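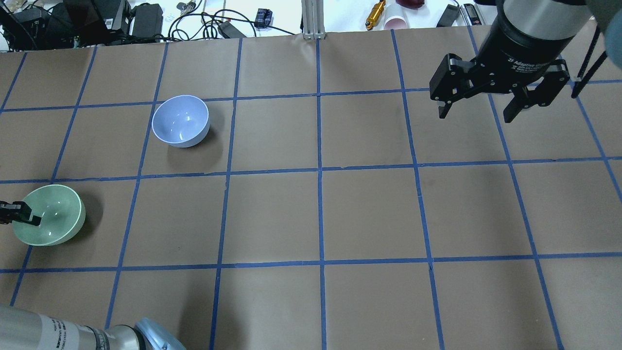

The Arnthorpe painter's tape arrived in a cardboard sleeve that promised 30 days of clean removal, a claim I have heard before from tapes that went on to become part of the house. I bought it for the dining room ceiling line, after a cheaper roll took a strip of plaster with it. Before letting it near a wall I tried it on kraft paper, where blue tape in a grid shows up nicely and even a pale lavender-blue bowl sitting in one of the squares looks as if it has been filed. Paper is a cruel test. Most tape that can hold on to it won't let go without taking a souvenir.

Then came the ceiling. I ran it over eggshell paint, pressed the edge down with a putty knife and left it for 13 days, mostly out of sloth. It came off in one long pull, with a small bleed above the radiator where I had skipped the putty knife. Fair enough.
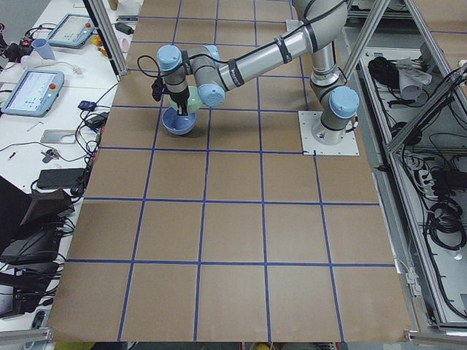 Blue tape on brown kraft paper, laid out in squares.

The Carbone tape, which costs nearly twice as much, gave me the same line and a nicer box. It also tears crooked, so you spend the evening hunting for scissors that were in your hand a minute ago. 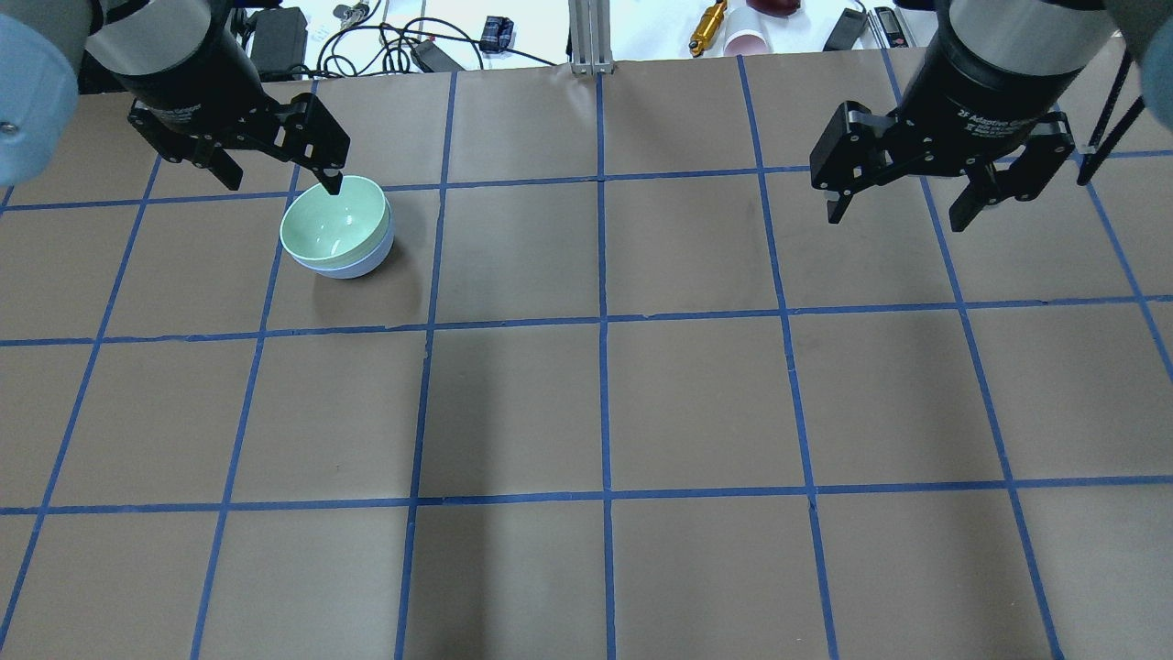
Brandcombe, 2019-05-10

An update, now that the window trim is done. Arnthorpe still wins on wood. On glass it left a faint gum along the bottom sash, which came off with dish soap and some language. I would not put it on wallpaper, and neither would the sleeve, in very small type.

The core is flimsy. Mine went oval in the toolbox and now unrolls with a limp.
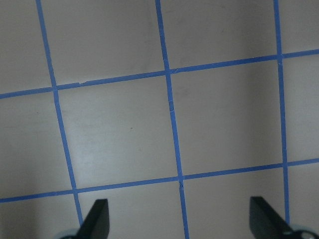
Arturo Mancuso writes that I am being too kind: he got six clean windows out of his roll, then the seventh peeled like a sunburn, and he has gone back to cutting in by hand with an angled brush. He may have the steadier wrist. I'm buying another roll for the hallway.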